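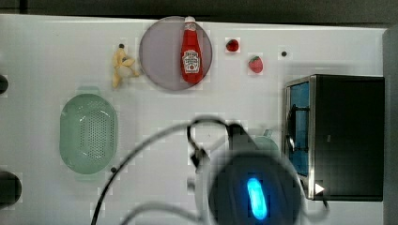 Nida, 2025-07-08

I've had three emails since June asking what to set aside for a tabletop robot arm, so I'm putting my buying tips in one place. I'm a workshop person who came to arms late, and I've wasted enough money to have opinions!

Start with the table. I mean it, before you even look at arms. Measure how far the arm has to reach, then add room for the things you'll want it to reach for, plus the things that only sit there being in the way. An oven-sized box eats up far more surface than you'd guess from the catalog, and then you still need space for the door to swing. I lay mine out with masking tape on the floor first and live with it for a weekend.

Next, split your money. I keep 20 percent of the total back and don't touch it until the arm has been bolted down for a month. Mayu Ichikawa taught me that one after she spent her whole pot on a Fehr arm and then couldn't buy a power strip. If your total is $1000, that's $800 to shop with, full stop. (Yes, it hurts. Do it anyway.) 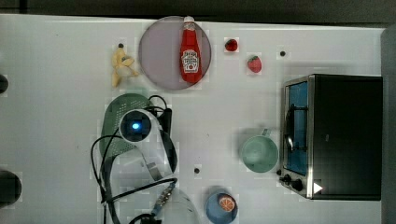
Cables are the line I always budget too low. The price you see online usually covers the one that goes from the controller to the wall, and then you add a camera and a light and a longer lead for each of those, and suddenly you've spent $140 on things you can't even show off. Look at how the black ones loop around the arm here and curve right over the green colander. That's a lot of slack lying where the dishes are, so put sleeves, clips and a couple of spare connectors on the list from the start. Buy the clips by the bag. I like the Flotine ones with the wide base, but any that unclip with one hand will do.

Props are the fun part and you can go cheap. Toy food, a mug, a colander, a bowl, one real-looking bottle with some size to it. I'd get a mix of soft and hard, and shiny and dull, and at least two of anything small, so a strawberry rolling under the bench doesn't end your afternoon. Wash the plates before first use, they come with a film on them that shows up under bright lights.

Ask about the warranty before you pay. Mine was 90 days, and the clock started when it shipped, so by the time I'd cleared a table I'd already used up a good chunk of it. Kimie Noguchi at Gesoretti let me push back the delivery date on my second order and it cost me nothing. Always ask!

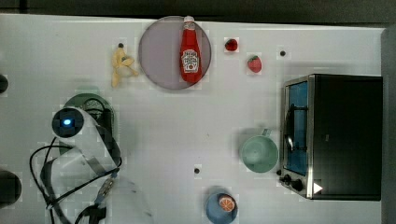
While you have the seller on the phone, get prices for spares too. Gripper pads, the mounting screws, and whatever the fingers are made of. Write down the part numbers on a card and tape it under the table. Shipping on a single pad can cost more than the pad, so I order them together with something else I need.

Secondhand is fine for tables, lamps and shelves. For the arm itself I'd want to see it move first, and I'd want the original power supply in the box.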